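Home | Issues | Browse articles | For authors | Search

3.2 Surfaces, sills and the balcony kitchen
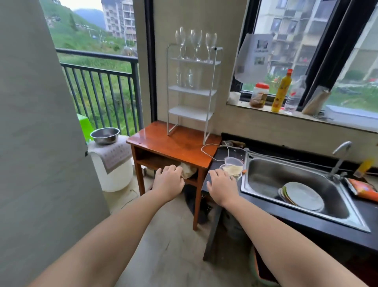 Figure 4. Balcony kitchen corner during clearing up, with rack and small table to the left of the sink.

Of the flats visited in the Prestasley blocks, 13 had moved some or all of their kitchen work on to the balcony. The blocks were finished in 2000 and the plans show the balcony as a drying space with no plumbing. Residents told us that the sinks had been put in later, mostly by earlier occupants, and that the counter was then cut to whatever length the wall allowed. Storage was seldom part of the same job. It came afterwards, as separate pieces of furniture brought from other rooms.

Figure 4 shows a typical arrangement. The black counter holds the sink, and a small wooden table with a shelf underneath does much of the work that a base unit and a wall cupboard would do in an indoor kitchen. A white metal rack on the table top adds three more levels. We recorded tables of this sort under "borrowed furniture", a term we take from Yusof's earlier survey of rented rooms, and we use it for any piece that was not made for a kitchen but is in daily kitchen use.

Glassware tended to go highest. In the kitchen in Figure 4 the wine glasses stand on the top shelf of the rack, while the lowest shelf holds nothing. Several households gave the same account of this: the top shelf is for things used with guests, and the lowest is kept free for whatever comes out of the sink. Cloths were put wherever there was a gap close to hand. The open shelf of a table was a common place for them, as in the figure, and only a few households had a hook or rail.

The window sill was the most heavily used surface for its size. Across the whole sample we listed 163 items kept on sills, and washing-up liquid was the most frequent. Drinking water, jars of dry food and single cups came next. The sill in Figure 4 has a bottle of dish soap, a clear water bottle, a small white cup and a jar with a red lid, all within reach of a person standing at the sink. Residents did not describe the sill as storage when we asked them to list their storage places. Most left it out until the interviewer pointed to it.

Clearing up followed a fairly steady order. Plates were stacked in the sink first, and food that was to be kept was dealt with next, usually in clear plastic tubs and cups that could be put one inside another. Wiping the counter came last, so crumbs along the back edge were usual while the other work was going on. Where the counter was short, the table was used as a second landing place, and people worked with one hand at each surface. Households with longer counters moved about more and took slightly longer over the same tasks.

We found no clear link between the number of shelves and how tidy residents judged their kitchen to be. Those who had bought a Rernent corner unit were no more satisfied than those using a borrowed table. The depth of the counter mattered more to them, and this is taken up in Section 3.3 with the Drumano flats, where the balconies are wider.

Contact the editorial office | Copyright and permissions | Back to top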